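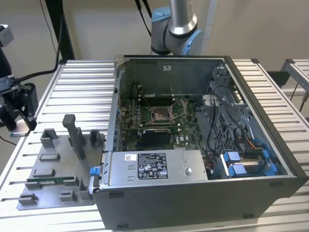
December, bench notes, glue and finish room

Started 8:10. Room was cold again, so the hide glue took longer to come up than it should have. Held it at 140 F once it got there. Ferhat had left the pot clean, thanks.

**Kamton side chairs**

Four chairs in, all with loose back legs. Two of them had been repaired before with white glue, and one has a finishing nail through the tenon from the inside of the seat rail. Drilled around the nail with the small hollow bit and pulled it. The hole will be under the corner block, so I plugged it and left it.

Knocked the joints apart with the dead blow mallet and a scrap of leather. Warm vinegar on the old white glue, 25 minutes under a wet rag, then scraped. The second chair needed it twice. The tenons on that one are undersize now. I glued shavings to both cheeks and will fit them tomorrow when they've set. Don't clamp that chair before then – it's the one with blue tape on the crest rail.

Chairs one and three are glued and in band clamps. Diagonals matched on chair one. Chair three rocked on the flat plate, so I shifted the back clamp down an inch and it settled. Leave both overnight.

**Shellac**

Tuncay asked why the Olten table top stayed soft. I think it's the flakes. The bag we used had been open since summer and there was a lump in the bottom that wouldn't dissolve after a full day in alcohol. Mixed a new 2 lb cut from the unopened bag and brushed it on a walnut offcut next to the old mix, same time, same brush.

- New mix: dry to touch in 15 minutes, took a fingernail at two hours without a mark.
- Old mix: still tacky at an hour, fingernail dented it at two.

So the old mix goes out. I wrote the date on the new jar. Please do the same when you make one. The Olten top has to be washed back with alcohol and started over, and Berkay will call the customer about the delay.

**Veneer press**

Şükran ran the Wilow door panels before lunch. Gauge read 69 and stayed there for the first panel. On the second it dropped slowly and she had to pump it up every ten minutes. No oil on the floor that I could find. The fitting behind the gauge felt damp, so I wiped it dry and put paper under it. Will look at the paper in the morning. Both panels look flat, with one small blister near the hinge edge on the second. She slit it with a knife and ironed it down with fresh glue under it.

**Stock**

Low on 100 grit discs and down to the last jar of brown wax. Renato is going to Tuncer for hinges anyway, so I put both on his list, plus alcohol if they have the big cans.

**Left to do**

- Fit tenons on the blue tape chair
- Chair four, not touched yet past taking the seat off
- Wash back Olten top
- Check paper under the press gauge
- Ask Berkay if the Kamton seats are getting new webbing or going back as they are

Glue pot off at 4:50.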